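租房换季收纳教程：怎么把一柜子衣服塞进半柜子里

发布于 2023年11月27日　分类：家务　作者：Catinca Bratu

先交代背景，免得有人拿三室两厅的经验来指导我。我住的房子在 Grudarmont，衣柜是房东留下的，宽98厘米，深得像个洞，里面只有一根横杆和一块隔板，隔板还往左边斜。房东管它叫“大容量储物空间”。我搬进来那年信了。

每年换季我都要和这只柜子谈判两次，一次在五月，一次在冷空气到了以后的那个周末。谈了几年，谈出一套还算能用的办法，写下来给同样住在小房子里的人。全程要一个下午，中间会有一段时间你坐在衣服堆里怀疑人生，属于正常流程。

需要准备的东西

床一张，铺平，当工作台用。
收纳箱两到三个，带盖，软的硬的都行。
纸胶带和一支写得出字的笔。（请先试笔。我家抽屉里的笔有一半是纪念品。）
一把软尺。
大号垃圾袋一个，捐赠用的纸袋一个。
晾衣架若干，厚薄统一，别用干洗店送的那种铁丝架。

真空压缩袋我没有列进去，后面会说到。

第一步：把柜子清空

全部拿出来，一件不留。很多人喜欢边翻边收，觉得这样省事，然后在柜子最里面摸到去年以为丢了的围巾，坐下来发一会儿呆，天就黑了。

清空以后用湿布擦一遍隔板和底板，再用干布擦一遍，开着柜门晾半小时。擦的时候顺便看看角落有没有霉点。Grudarmont 的冬天外墙返潮，我的柜子偏偏靠外墙，左下角每年都要长一点东西。霉点用75度酒精擦，擦完继续晾，别急着往里塞。

趁柜子空着，量尺寸。宽、深、横杆到底板的高度，三个数写在纸胶带上，贴到柜门内侧。下次买箱子的时候你会感谢自己。我头一回没量，高高兴兴搬回来两只箱子，比柜深多出两指，从此柜门常年半开，像有话要说。

第二步：分四堆

床上分四堆，多一堆都不要。

第一堆：这一季会穿的。标准是过去一个月想过要穿它，想过就算。
第二堆：过季但明年还穿的。
第三堆：要走的，送人、捐掉或者卖掉。
第四堆：要修的。掉扣子、开线、拉链卡住。

第四堆是个陷阱。我有一条裤子在“要修”里待了三个冬天，比我上一份工作还稳定。现在的规矩是：第四堆的东西放进纸袋，挂在门把手上，两周之内不送去改衣店，自动转入第三堆。

至于那些“等我瘦一点再穿”的，允许留一件。选一件，和它好好相处。

第三步：过季的衣服先洗再收

看着干净也要洗。领口和袖口的汗渍、皮脂，刚脱下来看不出来，放半年就是一圈黄印，到时候再洗基本洗不掉。

棉质的按平时的水温洗，别放柔顺剂。羊毛和羊绒用中性洗涤剂，冷水，手按，不要拧，用大毛巾卷起来吸水，再平铺晾干。羽绒服按水洗标来；水洗标剪掉了的，我陪你一起后悔。

洗完一定要干透。判断的办法是摸缝线厚的地方：裤腰、腋下、口袋底。这几处摸着发凉，多半还有潮气，再晾一晚。我有一年着急，收了一件口袋没干的大衣，第二年打开箱子，那股味道可以单独收房租。

第四步：叠

叠法网上有很多流派，争论之激烈，让人以为事关领土。我只用两种。

能站住的叠法。T恤、薄毛衣、打底衫，左右向中间折，成一个长条，再对折，再折三折，最后能自己立在箱子里。立得住就行，不用像店里那么漂亮。竖着放的好处是从上面一眼看全，抽一件不会带倒一排。

不能站住的卷起来。运动裤、睡衣、滑溜溜的衬里，从裤脚或者下摆往上卷，卷紧，开口朝下。

厚毛衣平放，重的在下面。千万别挂，挂一冬天，肩膀上会长出两个小角，穿出去像随时要飞。

衬衫和枕套这类容易皱的，叠之前先抖开，捏住两个角往下甩一下，再用手掌从中间往两边抹平。皱成一团直接叠，褶子会被压得很深，来年还得熨。

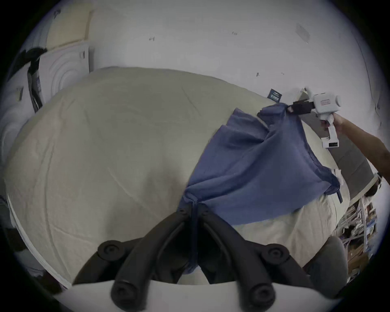 第五步：装箱和贴标签

箱底垫一张干净的旧床单，或者几张白纸。报纸不要用，油墨会蹭到浅色衣服上。

装到八分满就停。盖子应该轻轻一按就合上，需要坐上去的，说明第三堆分得不够狠。

标签写具体。“冬天的衣服”等于没写，到时候你还是要把每只箱子都打开。我现在写成“厚毛衣、围巾、那件灰大衣”，贴在短边上，箱子推进柜子以后还看得见。

说说压缩袋。羽绒服和羽绒被不建议长期压，压久了蓬松度回不来，穿上像披了一张煎饼。化纤被子和毛绒毯可以压，别抽到硬邦邦，留点余地。我那包压缩袋在 Tangate 市场买的，一包63块，摊主说用一辈子。用到第二个月，有一只开始自己吸气。

第六步：防潮防虫

樟木块或者雪松木块每箱放一到两个，用纸巾包一层，别直接贴着衣服。味道淡了用细砂纸磨一磨表面，还能再用一阵。

含樟脑、萘之类的丸子我不用，家里有小孩或者养猫的更不要用。

干燥剂选挂袋式的，挂在横杆最靠外墙的一头，看到水快满了就换。换的时候端平，我就不讲我是怎么知道的了。

第七步：放回柜子

当季的挂中间，伸手就拿得到。外套挂一头，衬衫挂另一头，长短排成斜坡，短的那头下面正好腾出地方放一只箱子。

过季的箱子放最底下和最上面。上面放轻的，下面放重的。柜子后面和墙之间留一条缝，能伸进一个手掌就够，让空气走一走。

最后关门。如果门能自己关上，不弹回来，今天就算成了。

几个常被问到的问题

衣服太多，柜子怎么都放不下？
回第二步，重新看第三堆。我第一年清出去两大袋，拿到 Civbridge 桥头那家二手店，店主 Ông 先生挑了一半，给了200块，并且委婉地表示剩下的连他也没有办法。

要不要买整套收纳系统？
我看过一套要3,000块的，带抽屉、滑轨和小隔板，确实漂亮。可那是别人的房子别人的柜子，搬家时带走还嫌占车。先用纸箱凑合一季，知道自己缺什么再买。

床底能放吗？
能，选扁的带盖的箱子，离地留一点高度，每个月拖出来扫一次灰。扫不扫是你的事，灰会按时来。

多久整理一次？
一年两次。中间看到柜门关不上了，说明有人偷偷买了新衣服，请自行调查。

明年五月我会再写一篇怎么把这些箱子搬出来，顺序基本相反，抱怨的内容差不多。柜子左边那块斜的隔板如果到时候修好了，我会补在这篇下面。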